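To: dridetow-users
Date: 2024-08-28
Subject: Re: wrist view episodes, tall object set

Marisol Urrego wrote:
> Are the new Rodano episodes meant to go in with the old ones?
> The loader picks them up, but the object names don't match.

Keep them apart for now. The new set has 60 episodes over 4 objects, all from the simulator, wrist view only. I renamed the objects after export, so the index in the old folder is stale. I'll push a corrected one to Cuervo.

The plain white object is the one I would check first. Shadows in this renderer come out with stepped edges, and I have left them that way in the training copy.
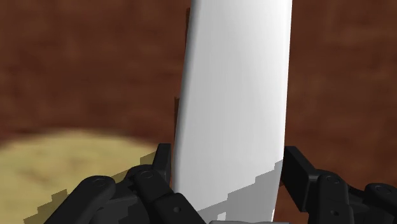

Marisol Urrego asked off list whether episodes with a failed grasp should be dropped before training. I'd keep them and set the success flag to 0. The policy loader skips them by default and the grasp classifier needs them. In the last batch 7 had no flag at all, so please run the checker before you upload.

Episodes shorter than 20 steps are still rejected at upload.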